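Miltora Shared Workshop – robot arm build
Minutes of the Monday meeting, April, 7.30 pm

Chair: Balthasar Fankhauser

1. Last minutes
Agreed, with one correction: the spare gripper fingers are coming from Plakance and should be with us before the end of the month.

2. Arm and rack
The aim for this stage is unchanged. The arm should plug and unplug network cables on the practice rack without a person guiding it. The group went through the approach angle to the switch. Balthasar wants the wrist to come in level with the top row of ports and stop short before the last push. The present program does it in one movement and he thinks that is asking for a bent socket.
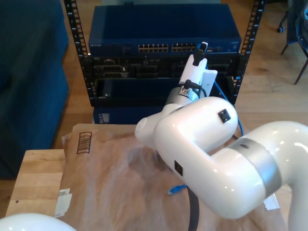
How fast should the arm move when it is close to the ports?
Slowly enough that someone can reach the stop button first. The limit for the final stretch was set at 2 mm per second, and the rest of the move stays as it is.

The log stands at 152 attempts. Balthasar asked that failed ones be written up with the port number as well as the time, as half the entries can't be used. Testing carries on until the log reaches 500, then the figures come back to this meeting.

3. Cables
Cable drag on the elbow was discussed at some length. One view was to clip everything along the arm, the other to hang it from an overhead hook. Clips will be tried first – they can be taken off again. Network leads with a broken latch are to go in the bin and not back in the drawer.

4. Money
400 remains in the build fund. A second-hand camera from Skokosia was put forward and left over until the plugging work is finished.

5. Any other business
The key to the Mizuno Street door sticks. Lift the handle while turning it.

Next meeting: Monday, same time.

Comments

rewired_pete: Can the log be a shared sheet please? I can't read the handwriting in the book.

Joan T: Agree with item 3. I have a bag of clips if wanted, will bring them on Monday.

rewired_pete: Yes please, the wide ones if you have them.

Contact the workshop | © Miltora Shared Workshop | Back to top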